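Week 3 handout: Learning to flatten and fold cloth from demonstrations
Bimanual manipulation unit, prepared by Jaruwan Chaimongkol
Lab component supervised by Theerawat Yimyam

Read this before the tutorial. You will need the notes on state estimation from last week, but only the section on partial observability.

1. Why cloth

Most of the methods in the first part of the unit assume a rigid object. You estimate a pose with six numbers, you plan a grasp relative to that pose, and if the grasp succeeds you know where the object is because it moves with the hand. None of this carries over to a T-shirt. The configuration of a piece of cloth has a very large number of degrees of freedom, most of it can be hidden under other parts of itself, and grasping one corner tells you very little about the rest.

Two broad approaches are in use. The first builds or learns a model of the cloth (a mesh, a particle system, or a set of keypoints) and plans on top of it. The second skips the explicit model and learns a policy that maps camera images and joint positions to arm commands. Kenel, the baseline used in this unit, belongs to the second group. It is trained by behaviour cloning on teleoperated demonstrations.

2. Set-up

Kenel controls two arms, each with a parallel gripper. The inputs at every step are:

- one image from a camera looking at the table from the front
- one image from each wrist camera
- the joint positions and gripper openings of both arms

The output is a short sequence of target joint positions, called an action chunk. The controller executes part of the chunk, then the policy is queried again.

The front view gives the overall layout of the garment. It is poor for judging whether a finger is under the edge of the cloth or merely beside it, as the arm often blocks the view at the moment that matters. The wrist view has the opposite problem. It shows the space between the fingers clearly and carries little information about where that space is relative to the whole shirt.
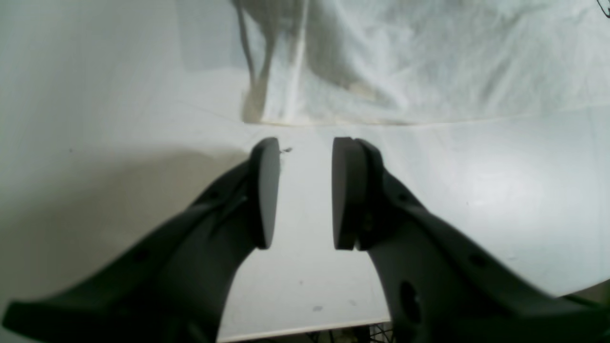

Jintana Wattanapong: I'd push back a bit on how much credit the wrist views get. When we masked them during the reach, nothing much changed. It was only the last bit before closing where the policy fell apart without them, so students should be asking when a camera matters and not only whether it does.

That comment was made on last year's version of these notes and it has been kept because it is the basis of Exercise 2. The practical consequence is that averaging an ablation result over a whole episode can hide a large effect in a short phase. If you report a camera ablation in your project, break it down by phase.

3. The demonstration data

The training set is called Paisan. It contains 2781 demonstrations, of which 1089 include at least one regrasp, meaning the operator let go of the cloth and took hold again at a different point before finishing. The episodes were recorded by 11 operators.

Three things about the data are worth knowing before you train on it.

First, operators do not agree on strategy. Some pull the garment taut between both grippers, lay it down and then fold. Others leave it on the table and drag one corner at a time. Both work. A policy that predicts the mean action will average the two and do neither, so the policy class has to be able to represent more than one mode. Kenel uses a diffusion head for this reason. In Exercise 1 you will swap it for a plain regression head and compare.

Second, pauses. People stop to think. If the pauses are left in, the cloned policy learns that staying still is a likely action in certain states, and once it is still the next observation looks the same as the last one, so it stays still again. Paisan is supplied with a trimmed version in which long pauses have been cut. Use the trimmed version unless you are asked otherwise.

Third, the phase labels were added by hand after recording. There are 3 phases in the labelling scheme: approach, tension and release. Tension starts when both grippers have hold of the garment and ends when either one opens. The boundaries are a judgement by the labeller and can be off by several time steps.

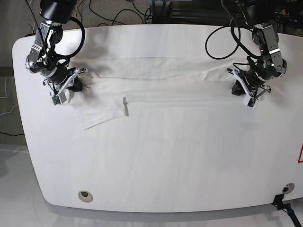

Figure 2. Tension phase, both ends of the garment held.

4. What tension does for the policy

A stretched garment is easier to deal with than a slack one. While the cloth is taut between two known points, much of its shape along that line is fixed by the positions of the grippers, and those positions come directly from the arm kinematics. Put another way, tension temporarily moves part of the hidden state into quantities the robot already measures. Layers below the line are still free to fold over or hang as they like.

The cost is that the two arms are now coupled through the material. If the left arm moves outward and the right arm does not follow, force builds up in the cloth until something gives, usually the grip. The arms in this lab are position controlled and there is no wrist force sensor, so the policy gets no direct reading of how hard it is pulling. It has to infer this from the images and from the gap between commanded and measured joint positions.

This is why the joint inputs matter more than students expect. A common shortcut is to feed the policy only the commanded positions from the previous step, on the grounds that they are nearly the same as the measured ones. They are nearly the same in free motion. Under load they differ, and the difference is the signal you want.

Conventions: left and right always refer to the robot's own arms. The front camera faces the robot, so the robot's right arm is on the left side of the front image. Please stick to this in your reports. Every year somebody swaps the two in a data loader and loses a weekend to it.

5. Release and the problem of knowing when to stop

Once the garment has been laid down, the grippers have to open and move clear without dragging the fabric back up. Operators do this with a small downward motion before opening, which Kenel usually copies.

Deciding what comes next is harder. A shirt that is spread out with a few wrinkles may be good enough to start folding or may need another pull. The demonstrations are inconsistent on this point because no threshold was given to the operators. The policy inherits the inconsistency, and one visible result is hovering: both grippers stay above the cloth and make small movements with no clear commitment to either option. A still image can't tell you whether a gripper is hovering in this sense or passing through, so look at the joint velocities before you put the label on an episode.

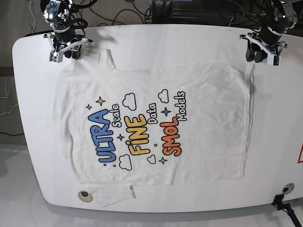
Figure 3. Shirt spread on the table, grippers above its far edge. Front camera.

A printed shirt is a useful test case for a separate reason. Lettering gives the image encoder strong local features and makes the orientation of the garment easy to recover. On a plain white garment on a white table, the encoder has only soft shading to work with. If all your training shirts have a print on the chest, the policy may come to depend on it. Irkex, the evaluation script, therefore reports plain and printed garments separately. Do not merge the two columns.

6. Measuring success

Irkex scores a flattening episode by coverage: the area of table covered by the garment at the end, divided by the area covered when a person lays the same garment out flat. It is easy to compute from the front camera with a segmentation mask and it has known weaknesses.

- It ignores orientation. A shirt lying sideways scores the same as one lying upright.
- It is insensitive to small folds. A doubled hem or a bunched collar costs very little area but can ruin the fold that follows.
- On a white table the mask is unreliable near the edge of a white garment. Check a sample by eye.
- Any part of a sleeve hanging past the table is seen at an angle and its area is underestimated.

For folding, use the Dillis checklist, which is filled in by a person who has not seen which policy produced the result. Nevzat Başaran has the blank sheets and will also book your time on the arms.

7. Exercises

Exercise 1. Train Kenel on the trimmed data with the diffusion head and again with a regression head. Keep everything else fixed. Report coverage for both and describe one failure of each in a short paragraph.

Exercise 2. Mask the wrist images in one phase at a time, leaving them available in the other two. Report results by phase. Say whether you agree with the comment in Section 2.

Exercise 3. Replace measured joint positions with commanded ones. Before you run it, write down in which phase you expect the biggest change and why. Hand in the prediction even if it turned out wrong; marks are for the reasoning.

Exercise 4 (optional). Propose a rule for when flattening should end and folding should begin. It must use only the inputs listed in Section 2. Amnuay Kongkaew is happy to look over drafts.

Reports are submitted as a single file with code attached. Bring your plots for Exercise 1 to the tutorial, finished or not.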